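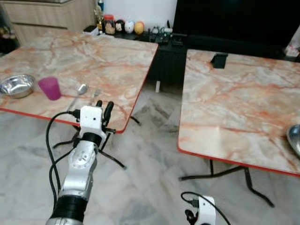
Robots in Shared Spaces: Rules and Good Practice
Handout 6 — Working around tableware and furniture
Revised 1/15/21

Welcome back! This is my favorite unit of the course, and it's the one where the standards documents start to feel like real life. Up to now we have talked about fences, light curtains and painted lines on a factory floor. Take all of that away, put a two-armed robot next to a folding table with a cup and a fork on it, and ask what "safe" means now. The answer is longer than you'd think, and a lot of it is very practical.

1. Before power-on

Walk the whole reach of both arms. Do it with your own arms out if that helps (it does, and you will look silly, and that's fine). Folding legs that splay outward are the classic trouble spot, since the top of a table tells you very little about where its feet are. Mark the feet on your floor sketch as well as the tabletop.

Then check the cables. A cable that loops off a gripper housing needs enough slack for the full wrist turn, but it should never be able to hook a table corner. In the Tilstead lab rules a cable check is signed before every session, and I'd like you to copy that habit.

2. Speed and distance

Our lab limits, for the Jondach arms only:
Free motion, no person inside the marked zone: 600 mm per second
Person inside the marked zone: 300 mm per second
Within a hand's width of any tabletop: slow approach mode, no exceptions

These are house rules. They do not replace the risk assessment, and they don't carry over to another arm with a different mass or a different stopping distance. Please don't write them in your report as if they came from a published standard! Every year somebody does.

3. Objects on the table

Sort by what happens when the grip fails. A plastic cup tips or cracks. A metal bowl slides and makes a terrific noise, which can startle a person into stepping the wrong way — noise belongs in your hazard list. Forks get their own line. A fork held tines-out turns a gentle contact into a sharp one, so the allowed force for a bare gripper no longer applies. Plan the grasp so the tines point down and away from the nearest person, and no handovers of forks in this course.

Glass stays out of the work zone for the first half of the term. Things on shelves and stands behind the tables count too if an elbow can get there.

4. Stopping

One person holds the stop button and does nothing else. No typing, no phone, no picking up a dropped spoon. If something falls, stop first, say "stopped" out loud, and only then reach in.

The Orellana log sheet now has over 3000 entries from past classes, and it's a wonderful read. Look through the near-miss column before you draft your own assessment.

For next time

Read the Drarnow checklist, parts A and B. Bring a floor sketch of a two-table setup with both arm reaches drawn in, and one hazard you think the checklist misses. I really do add the good ones.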